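Zoltside Tabletop Forum > Strategy and Rules > Drevon: does the second player ever win?

Print this thread | E-mail this thread

bramblefoot wrote:
So my partner and I have played Drevon six times now and the first player has won every single one. Same deck, swapped decks, the starter decks straight out of the box, didn't matter. You go first, you grab the middle bridge on turn one, and the other person spends the whole game trying to get it back. I really like the game otherwise! The art is lovely and the spell timing is clever. But I'm starting to feel like we might as well flip a coin and put it away. Are we missing something in the rules?

Rhun Gape wrote:
Quick question first – are you giving the second player the ember token? It's tucked away on page 18 in the setup section and it's really easy to skip. We played without it for weeks.

bramblefoot wrote:
Yep, using the ember. It gets you one cheap spell and then it's gone. It doesn't feel like enough when the other side is already drawing an extra card from the bridge.

knucklebones_nao wrote:
I had the same complaint when I picked it up in February and I've come around on it. The trick is that you don't fight for the bridge. Let them have it. They have to leave a unit there to keep drawing, and that unit isn't attacking anything. Go wide, take both of the towers, and by turn four they're holding a big hand they can't afford to play. I lose a lot of games to people who just ignore me in the middle.

Rhun Gape wrote:
That works against the red starter deck. It does not work against anyone running Tollkeeper. Then the unit on the bridge is making mana as well as cards and you're toast.

knucklebones_nao wrote:
Okay, Tollkeeper is a pain, I'll give you that. But you get 3 copies in a deck at most and you can't count on opening with one.

Bendik Tangen wrote:
I'm going to disagree with both of you. I think the game has a first player problem and I think the designers know it, which is why the ember token got added in the second printing. I ran a little league at our club with the Joridness expansion mixed in and kept the score sheets. The first player came out ahead by a lot until we started bidding for it.
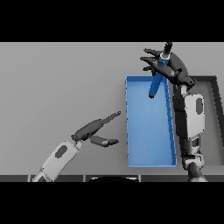 The way we do bidding is simple. Both players start on full life and secretly write down how much they'd give up to go first. Show the numbers at the same time, higher bid pays it and takes the first turn. Ties, flip a coin. New players always bid too low and get stuck going second, then they bid way too high the next game, and after a few rounds people settle down and the games get really close. It also stops the grumbling, and in my club that's worth more than the balance.

bramblefoot wrote:
Oh I like that a lot. What do people usually end up bidding?

Bendik Tangen wrote:
Roughly three life with the starter decks. It creeps up once people build their own.

Heledd Jarman wrote:
I can't stand bidding in a light card game, sorry. Half the charm of Drevon is that you can teach it while the kettle boils. If I have to explain an auction before anybody has seen a card, my sister is going to go and find her phone. We just play two games and swap who starts, and add up the life left over. Takes less than an hour.

knucklebones_nao wrote:
Same here, two games and swap. Also then you get to play twice :)

Rhun Gape wrote:
Swapping doesn't fix the game though, it just shares out the problem.

Heledd Jarman wrote:
I'm fine with sharing out the problem! It's a Sunday game for me, I don't need it to be chess.

bramblefoot wrote:
Update – we tried ignoring the bridge last night, the way Nao said. I went second and WON. Only just, I was on one life and my last tower was about to fall, but still. Then we swapped and I went first and got flattened, so apparently I don't know how to play from either side. Going to try the bidding next. Does anybody know if Joridness changes the bridge at all before I spend money on it?

Bendik Tangen wrote:
It adds a second bridge you can use in place of the first. No free card, you get to move a unit instead. Much better in my opinion, but Rhun hates it.

Rhun Gape wrote:
Rhun does hate it. Too much shuffling units about. Borrow a copy first if you can.

Contact the moderators | Copyright Zoltside Tabletop Forum | Back to top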